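Workshop news: the hand at Wamivbridge

8/22/20

The robot build at the Wamivbridge shared workshop has reached the hands. Work began in March with the body panels, and the group now meets in the back bay at Girkolau Yard. The budget for the year was 400 pounds and more than half of it has gone on joints and small motors.

Each finger has a jointed middle section of plastic and metal links and a rounded black tip. The ribbed fabric over the thumb and the back of the hand went on last. It took 3 tries to get a cover that did not catch when the thumb turned.
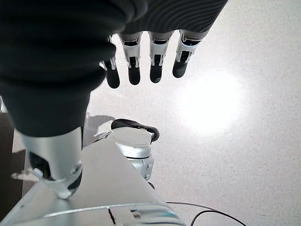

Morlow wrote in to ask whether the fabric will make repairs slow, as a cover on a gripper built at home had to be unpicked every time a cable slipped. A zip or a strip of hook tape along the wrist would save a lot of sewing, in Morlow's view, and 15 minutes with a seam ripper is too long for a loose screw.

The hook tape will be tried on the second hand. Wiring for that one starts next, and the Thiele controller board has been ordered. Anyone with spare servo leads of 25 cm or longer can leave them in the tray by the lathe. Please label them with the connector type.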